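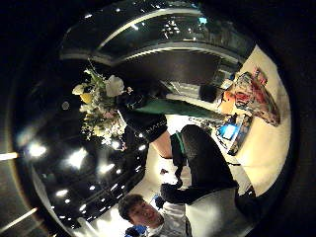

Trorard sells the Pander as a hand-held gripper that lets anyone record manipulation data for a robot arm. The price is $2000 for 2 units, software license included, and the sales page makes it sound as if the arm will more or less train itself. I've had the set since April and I'm not there yet.

The hardware is decent. The grip is comfortable, the trigger has a clean pull, and the fisheye lens takes in a huge amount of the room. That last point is sold as pure benefit. I'd call it a mixed one — whatever mess you have near the table goes into the data too.

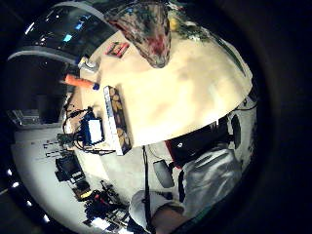 Cables and a small circuit board, well inside the Pander's view.

Flowers were my stress test. Stems slide, leaves hide things, and the tracker has opinions about both. Out of 200 recordings the software rejected far more than I would have, with no reason given. Iwona Czerwiński at Isterdale, who lent me her Vuorinen set to compare, gets clearer error logs from it. 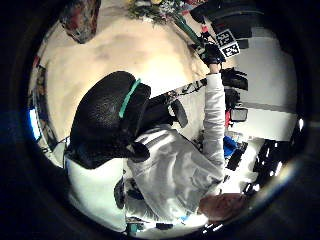

Stems in a gloved hand, square markers alongside.

Buy it for the lens and the trigger. Wait on the software.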